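Gromesley lunch club gets its own placemats
Posted 2/13/22 by Margaux Roussel

I've been writing up the goings-on at the Gromesley community hall for long enough that I thought I'd covered every possible thing you can do with a folding table. Then the Saturday lunch club went and got placemats, and people have been talking about them so much that I figured I'd better give them a few paragraphs of their own!

If you've missed it, the lunch club started up in November with borrowed plates and paper towels for mats. It was fine. It was also a mess, because paper towels and tomato soup do not get along, and somebody (okay, me) went home with orange elbows more than once. So Lizelle Kekana, who does the table setting and pretty much everything else over there, put in an order for fabric mats from a little outfit called Puvow. They're blue with yellow line drawings on them, and the drawings are goofy in the best way. There's lettering too, in a loopy sort of style that I like a lot.
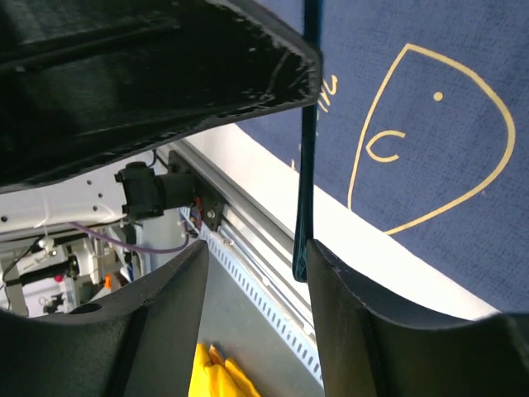

Yellow line art on the blue fabric, with a dot and a curve that make it look a bit like a face.

My grandson Marty has decided the face is a fish. My neighbor says guitar pick. I've heard a shield, a slice of pizza and "my uncle," and I'm not going to settle it here because the arguing has been the best part of lunch two weeks running. If you have a theory, tell Lizelle and not me — she's keeping a list on the back of the sign-up sheet.

The club ordered 100 of them, which sounds like a whole lot of placemats for a town our size, but the price dropped at that number and we do get a crowd when there's pie. At last count 88 had been washed and folded and put on the shelf by the kitchen door. The rest are still in their box in the back of my Honda, and yes, Lizelle, I'm bringing them Saturday. I said I would.

I asked her how they hold up in the laundry and she told me cold water, no bleach, and hang them up if you have the patience. She doesn't iron them. "They're going under a plate," she said. "Who's looking?" I can live with that. A few wrinkles make a table feel like somebody's home anyway, and I say that as a person who owned an iron for years and used it mostly as a doorstop.

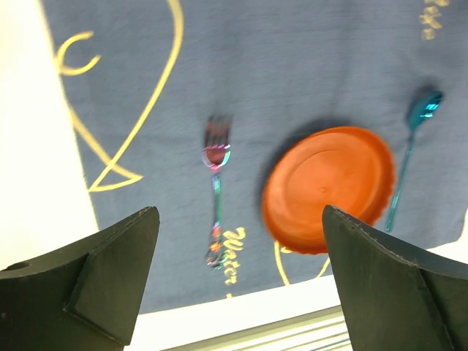 What I like most is how the colors go together. We've got the orange plates with the wavy rims now, and they look so cheerful against that soft blue that even a plain cheese sandwich gets a lift. The teal spoons were Lizelle's idea as well. I thought they'd be too much with everything else going on, and I was wrong, and I've told her so (once, which is plenty).

The kids have taken to setting the places themselves. There's no official way to do it, so you might get your fork in the middle of the mat or your spoon way over on the right. Just move it where you want it and say thank you.

Lunch is Saturday at noon, same as always, and it's $6 a head with seconds if there are any. Soup is split pea or chicken noodle, and there will be rolls. We could use 2 more people to help with washing up afterward, so if you can stay a little while, put your name on the sheet when you come in. And please leave the mats on the tables when you go — a couple wandered off last week, and we'd love to have them back.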